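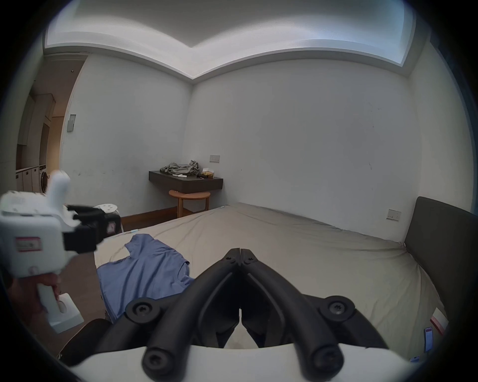 沿州际公路往北开,过了布雷图拉(Bretura)县界的牌子,路两边的玉米地还要再延伸一阵,然后是一座水塔,水塔上漆着镇名:克卢代蒂(Cludetti)。多数司机不会在这里下高速。出口匝道尽头有一家加油站、一家卖农机配件的铺子,再往里走,才是主街。

主街长两个街区,东头是谷物合作社的筒仓,西头是一座停用的火车站。站房在铁路客运取消后空了很多年,后来县历史学会把它租下来,一半作陈列室,一半堆放杂物。陈列室每逢夏季开放,冬天要看的人得先打电话。

镇子是跟着铁路来的。十九世纪末,铁路公司在这片草原上每隔一段距离设一个站,给蒸汽机车加水,也收沿线农户的粮食。站名由公司的测量员定,有的用了工程师的姓,有的用了股东家乡的地名。克卢代蒂这个名字的来历有两种说法,一说是某位包工头的姓,一说是电报员抄错了字。县里的档案没有给出答案,历史学会的小册子把两种都印上了。

最早的一批住户多半是从东边几个州迁来的农民,后来又有北欧和中欧的移民。他们在镇南开荒,种小麦,后来改种玉米和大豆。镇北地势低,排水不好,长期是草场。二十世纪初修了排水渠,草场才陆续变成耕地。渠至今还在用,由一个专门的排水区管理,沿渠的地主按面积缴费。每年春天融雪的时候,排水区要派人沿渠走一遍,清掉涵洞口的枯枝和冰块。

阮锦隆(Chin-lung Yuen)在镇上住了23年,开一家五金店,也是镇议会的成员。他来的时候,主街上还有两家杂货店、一家药房和一家电影院。电影院先关,药房跟着搬去了县城,杂货店剩下一家。五金店的房子原来是银行,柜台后面的金库门拆不下来,他就把金库当作油漆仓库,里面温度稳定,漆不容易坏。

“人少了,但没有少到开不下去的地步。”他说。店里的生意一半靠农户,一半靠修房子的人。镇上的房子大多建得早,木结构,窗户和门的尺寸跟现在的标准对不上,修起来总要现配零件。

议会每月开一次会,地点在消防站楼上。议程通常不长:批准上个月的账单,听公共工程部门的报告,讨论一两件具体的事。去年冬天讨论得最久的是除雪。镇里有两台铲雪车,一台老了,变速箱修过几次。买新车的钱要从公路基金里出,而公路基金原本打算用来重铺学校门前那条路。最后的办法是跟县里签一份协议,大雪时由县里的车负责主街和学校路段,镇里的车只管居民区。协议先签2年。

学校是另一件大事。克卢代蒂的高中在多年前与邻镇德尚(Deschamps)合并,校舍设在德尚,克卢代蒂保留小学。从镇上到高中要坐一段校车,最早的一班在早晨六点四十发车。合并的时候争得厉害,两边球队的名字、校服的颜色、年鉴怎么编,样样都要谈。现在的学生已经不太知道那些事了,他们的父母还记得。

小学目前有70个学生,有的年级人数太少,两个年级合在一间教室上课。负责教务的卢建华(Jianhua Lu)说,合班并不稀奇,这一带的乡村学校从前都是这样教的。麻烦在于州里的考试按年级来,老师得把进度拆开排。她手里有一张手写的课表,从八月用到五月,改动的地方贴了纸条。

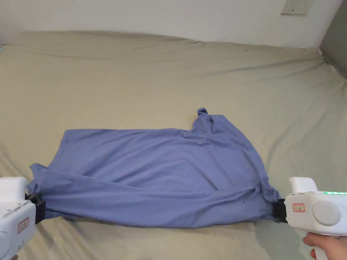 小学的校舍是一座两层砖楼,建于经济大萧条之后,由联邦工程项目出资。楼里的锅炉换过,窗户换过,体育馆的木地板还是原来的。冬天镇上有什么集会,都在体育馆办:圣诞音乐会、选举投票、合作社年会。投票日那天学校照常上课,选民从侧门进,孩子们从正门进。

合作社是镇上最大的雇主。秋收时节,卡车从清早排到天黑,队伍能从地磅一直排到公路边。合作社近年添了一座烘干塔,收进来的玉米水分高,要烘到规定的含量才能入仓。塔开动的时候,半个镇子都听得见风机的声音。住得近的人家抱怨过,合作社后来把夜里的班次缩短,遇到雨水多的年份再另行商量。

除了粮食,还有一条支线铁路。客运早没有了,货运由一家叫Ultemetti的短线公司经营,每周来几趟,把谷物运到干线上去。线路从镇中心穿过,与主街平交,道口只有警示灯,没有栏杆。几年前州交通部门做过一次评估,建议加装栏杆,费用由州里负担90%,余下的由镇里和铁路公司分摊。分摊的比例谈了很久,至今栏杆还没有装。火车过道口时速度很慢,司机照例拉长笛。

水也是议会反复讨论的题目。镇里的自来水来自两口深井,井水硬,铁含量偏高,洗白衣服容易发黄。水塔内壁每隔几年要重新涂装,涂装期间全镇靠加压泵供水,水压比平时低,议会就会发通知,请各家错开浇草坪的时间。通知贴在邮局门口,也印在水费单背面。邮局上午开门,下午只开两个小时,但信箱间全天不锁,很多消息是在那里传开的。

县里前几年做过一份规划,谈到布雷图拉县南部几个镇的前景,提出把消防和急救统一调度。克卢代蒂的消防队全由志愿者组成,平日在各处上班,听到呼叫再赶回来。白天在镇里的人越来越少,出勤慢,这是规划里写明的问题。统一调度以后,呼叫会同时发给德尚和克卢代蒂两支队伍,谁先到谁先处理。议会对此投了赞成票,但附了一条:消防车要留在镇里,车库的钥匙也由镇里保管。

镇外的变化比镇里明显。农场的数目减少,单个农场的面积变大,有些老农舍空着,院子里的防风林还在。防风林多是白蜡树和云杉,当年为了挡住西北风,栽在房子的北面和西面。房子拆掉以后,从公路上看过去,田中央剩下一个直角形的树丛,当地人报路时仍用旧住户的姓来称呼那些地方。外来的送货司机常常找不到,要打电话到五金店去问。阮锦隆在柜台下面放着一本旧的地块图册,上面标着每块地的业主,许多名字已经换过几轮,他用铅笔把新的写在旁边。

也有人搬来。近几年有几户人家在镇东买了房子,其中有人在县城的医院工作,有人在家办公。他们看中的是房价和院子。光纤由一家电话合作社铺设,先通到镇里,农场的线路排在后面。铺线的时候要挖开人行道,议会趁机把几处老化的水管一起换了,主街因此封了大半个夏天,五金店改从后巷进出。

火车站那边,历史学会正在整理一批捐来的东西:几箱照片、合作社早年的账簿、一面德尚与克卢代蒂合并之前的校旗。照片背面大多没有写字,学会把其中一部分摆在长桌上,请年纪大的居民来认人。认出来的,用铅笔把姓名写在纸袋上,认不出来的先放回箱子里。下一次认照片安排在十二月,站房里暖气不足,通知上请大家多穿一件外套。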